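The Tidy Table

I got the job at Planeck because I told them I had steady hands, which was a lie, and because I was the only one who turned up to the interview in February when the Lundelside road was iced over. Milagros Grajales made me a cup of tea, watched me drink it without spilling and said that would do.

The work was putting things away. You held a pair of handles, one in each fist, and whatever you did with them the arms on the table did too, a hair behind you. Pick up the thing, put the thing in the bin, say "done" out loud, press the pedal. Each go was called an episode, which made me feel like I was on telly. They wanted 2,618 of them by the end of the contract and when I sat down on my first morning they had 97.

"Don't be clever," Milagros said. "Just do it how you'd do it at home."

Well, at home I'd have shoved the lot in a drawer, but I didn't say so. 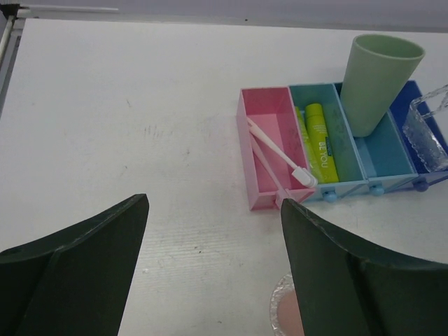

I was dreadful at it. My first week I dropped more than I lifted, and anything long and thin went spinning off as if I'd flicked it. Toothbrushes were the worst (I still can't look at mine without wanting to pinch it in the middle and turn my wrist). I thought they'd bin the bad ones, but Milagros kept quite a lot. If I dropped a thing and then went back and got it, she was delighted. She said Flullen needed to see how a person gets out of trouble.

Flullen was the model. It lived on a machine under the stairs and it had been named after somebody's old landlord, or somebody's village, I heard it both ways. Every night it chewed through what I'd done that day, and every morning at half past nine we let it have a try on its own while I sat with my hands in my lap.

It was a funny thing to watch. The first time, it went over to a cup, stopped, and shook slightly. Then it went home again. Muñoz, who wrote the training code and ate his breakfast at the desk, put a zero on the sheet and carried on with his toast.

By the time I'd done my first 40 good ones in a single day it was getting hold of the cup. By the end of the month it was putting it somewhere, usually not on the floor. I rang my sister about it! She asked if I was teaching it to take my job and I said love, my job is teaching it, do keep up, and then I lay awake for a bit.

The thing I hadn't reckoned on was the pause. I do this thing, apparently, before I let go of something. I hold it just over where it's going, and I wait. I got it from my mum, who put every plate down as if the table might be asleep. I'd never noticed it in myself until the morning Flullen carried a cup across, held it over the blue bin and hung there, one second, two, before setting it down.

"Is it stuck?" I said.

Muñoz scrolled back through his plots. "No," he said. "That's you."

He wanted it out. It was costing us around a second a go, he said, and they'd be judged on time. He showed me a graph with all my waiting on it, a little flat shelf in every single line, hundreds of them. He could trim them off the ends, easy as anything, and nobody upstairs would mind.

Milagros came and stood behind us with her coat still on.

"Does it drop fewer?" she asked.

He had to go and look. It took him most of the morning. I did 17 more episodes while we waited, and I tried to do them briskly, just swoop and plonk, and I felt rude the whole time.

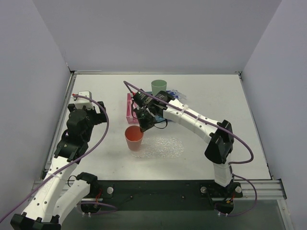

Both arms over the table, with the cups still out.

He came back after lunch with the sheet folded in half. It did drop fewer, he said – not loads, but fewer. He looked a bit put out about it.

"Leave it in, then," said Milagros, and went off to ring somebody about the heating.

So I sat down again and took hold of the handles. I picked up the green cup, brought it over, and waited.

"Done," I said, and pressed the pedal.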